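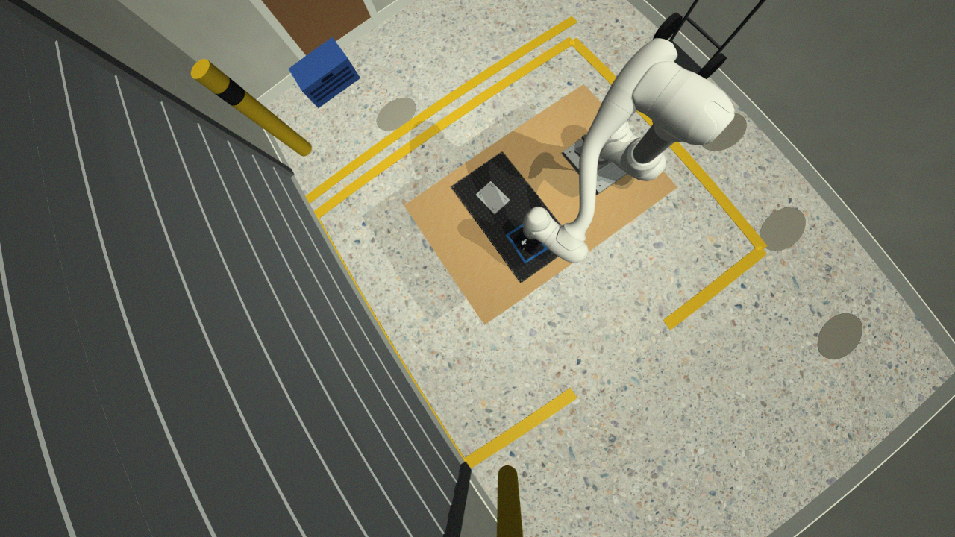

Work Cell Practice Gallery – Plerndale Site

Posted July 18, 2018

The gallery goes with the Halton cell rules, which apply to every robot arm working on a bench or a floor board at Plerndale. All views are from the simulated cells. The same rules apply in simulation and on the floor, and a layout has to pass in simulation before anyone books time on hardware. Full text of the rules is on the Mostard shared drive under Cells / Current. The notes on this page cover the points that come up most in layout reviews.

Floor marking

Yellow tape marks the work zone. Keep the tape lines straight and replace any piece that has lifted or worn through. Do not use yellow tape inside the zone for anything else, including part locations and cable routes.

Bollards go where carts or trucks can come near the zone. They do not replace the tape, and the tape does not replace a guard where the risk assessment asks for one.

Nothing is stored inside the marked zone. Boxes, spare grippers and tool cases go outside the line. If a box has to stay near the cell for a job, it gets a tag with the job number and a removal date.

Target areas on the board

A target area is outlined in blue. The outline shows where a part is to be placed or picked, and it has to match the position in the program. If the program moves the target, the outline moves too – same day, same person.

Keep the outline thin. A thick outline makes it hard to judge whether a small part is inside or on the line, and reviewers will send it back.

Board and mounting

The base of the arm is bolted to its plate before anything else is placed. Check the bolts at the start of each week and write the check in the cell log. The breadboard is fixed next, then the holders, then the parts.

Holders should go back to the same holes every time. Write the hole positions in the layout sheet. "Near the corner" is not a position. Leave 35 mm clear between a holder and the nearest fixed item unless the layout sheet gives another value.

Plates and grippers
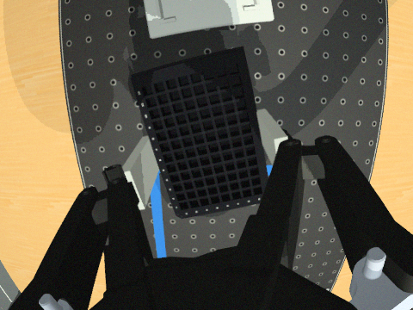
Black multi-well plate in front of the gripper, with the perforated table underneath and the blue cable near the plate. Simulated view.

Rules for handling plates:

Approach along the line given in the layout sheet. Do not come in over the wells if the plate can be reached from the end or the side.

Grip on the rim only. Fingertips do not enter wells or rest on top of them.

Set the grip force by plate type. The default in the Lam controller is 58 percent, and for thin-walled plates it has to be brought down before the first run. Write the value you used in the log.

Check which way the plate faces before the first pick. Position marks on the rim are small and easy to misread on a black plate, so check them against the layout sheet and not from memory.

Cables near a plate are modeled in simulation. Early layouts left them out and the clearances were wrong when the cell was built. Any cable that runs within reach of the fingers goes in the model at its real diameter, with slack. On hardware, tie it down at both ends of the run.

Dark parts on a dark table

Black plates on dark breadboards are allowed. The vision check has to be run with the cell lights at normal level and again with the arm casting its shadow across the part. Both results go in the log. If the second check fails, change the lighting or the arm pose. Do not lower the pass threshold.

Before you submit a layout

Layout sheet filled in, with hole positions
Zone lines drawn and closed except at marked entry points
Target outlines match the program
Cables modeled
Grip force entered for each plate type
Two views saved: one from above showing the whole zone, one close to the gripper

Views with no visible zone lines are fine for the close view only. Save them at full size. Reviewers need to zoom in on rims and fingertips.

Use form 802 for a new layout. Use form 1754 for a change to a layout that has already passed, including a change of gripper or plate type. A changed cable run counts as a change.

Layouts approved before January keep their approval until the next change. After that they are reviewed under the current rules, with no partial reviews.

Related pages: Cell log template – Holder drawings – Lighting check procedure – Zone entry and lockout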